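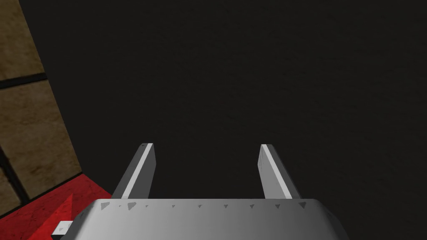

Sourdough log, April, entry for batch two

Back at the bench a little after 6 a.m. with coffee in one hand, which is how flour got in the coffee. Anyway! This is the batch with the Balari flour, the one Firouzeh Tehrani has been telling me to try since winter. I finally opened the bag last night and it smells great, a bit like hay and toasted nuts. It drinks water like crazy though. I mixed it the same way I mix the Gredis white and within half an hour it had gone stiff and sulky, so I had to work in more water with wet hands (messy, would not recommend doing this in a nice sweater).

What went in

Total dough weight came out at 2,470 g on the big scale. Of that, 1,188 g was flour, the Balari and the Gredis mixed together. I wrote the split on a sticky note and the sticky note went through the wash in my apron pocket. It was mostly Gredis, I know that much. Next time the numbers go straight in here, while my hands are still clean.

Water was 807 g to start, then the extra splashes on top. The rest is starter and salt. Yes, I know, I should have weighed the splashes. You can back it out from the total if you're patient, but I forgot to write down how much starter I scraped in, so good luck to whoever tries.

Bulk rise

Slow. The room was chilly overnight and I left the window cracked like a fool. At 6:15 the dough had a nice dome but hardly any bubbles down the side of the tub. I moved it up on top of the fridge and gave it another couple of hours, and that woke it right up – jiggly, smooth, pulling away from the sides when I tipped it. I did two sets of folds and stopped there, the Balari tears if you keep bothering it.

Vitória Bastos came by while I was shaping and said I was being too gentle with it. She shapes hers really tight, practically wrestles it. So we did one loaf my way and one her way, same dough, same bake. Hers stood up taller on the peel and I was a little annoyed about it.

Bake

Both went in the Zimier oven on the lower stone. That oven still runs hotter at the back left, so I turned the loaves halfway through. I really want to get a second thermometer in there and stop guessing. Steam was just the old pan of hot water, the spray bottle is clogged again.

Vitória's loaf opened up along the score with a proper ear. Mine spread a bit and split on the side, where I hadn't cut deep enough. Crumb on both was moist and pretty even, darker than I expected, and the crust crackled like mad while they cooled. Taste is lovely! More sour than the last batch, probably that long cold night.

For next time

Hold back some water but weigh what gets added. Start the bulk somewhere warm. Shape tighter (fine, Vitória, fine). Try the Pacheco rye in the starter for a few feeds and see if it gets going faster in the morning. Also ask Firouzeh how long she rests the Balari before adding salt, I have a feeling she leaves it a good hour.

Half of my loaf is in the bread box by the sink if anyone wants it. Please use the serrated knife.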